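HOSP 218 Food Packaging and Takeaway Service
Week 6 handout: Paper as a wrapping and lining material
Updated Jun 7, 2018

Read before the tutorial. Bring your Week 5 worksheet, as the costing question carries over.

1. Grades of paper

Most paper used in takeaway service is kraft, either brown (unbleached) or white (bleached). Kraft pulp keeps its long fibres, so the sheet resists tearing even at light weights. Weight is given in grams per square metre (gsm). A light wrap for rolls and sandwiches sits at the low end of the range. Carry bags are heavier, and the stiff board used for trays and sleeves starts near 300 gsm.

Bleaching changes colour and printing quality. It does little for grease resistance, and students lose marks every year for saying otherwise. Grease resistance comes from refining the pulp (greaseproof), from pressing it further (glassine), or from a coating.

2. Coatings

Wax coatings are cheap and handle moisture well but soften with heat, so they are unsuitable for oven use. Silicone-coated baking paper tolerates oven temperatures within the limit printed on the box. Polyethylene linings seal well but make the sheet harder to recycle. Check what your local council accepts before you put a recycling claim on a menu or label.
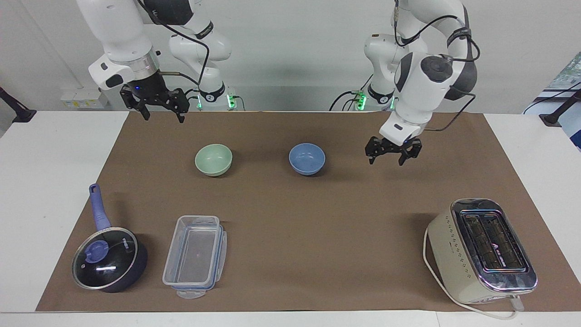 Colour is the first thing customers notice, and many read brown as "natural" or "recycled". Neither follows. Brown kraft may be entirely virgin fibre, and recycled paper can be white. A plain brown sheet like the one laid out in the photo tells you nothing by its colour about fibre source, coating or food-contact approval. For those you need the supplier's specification, and the specification should name the standard it was tested against.

3. Case: Uvetti

Uvetti is a sandwich bar in Brorenham that moved from printed white wrap to plain brown kraft with a stamped logo. It bought in cartons of 796 sheets from Gill and cut each sheet into 2 wraps by hand. Spoilage from poor cutting was higher than planned, and the owners later changed to pre-cut wraps from Zaketti at a higher price per carton.

For the tutorial, work out:
Wraps per carton before and after an 18 per cent spoilage allowance
The labour cost of cutting, using the hourly rate on your Week 5 worksheet
Whether the stamped logo should be costed as packaging or as marketing

4. Storage

Keep paper flat, off the floor and away from dishwashing areas. Damp sheets curl and pick up odours. Reseal opened cartons and use older stock first.

Reading: course reader, chapter 7. The section on moulded fibre is not assessed until September.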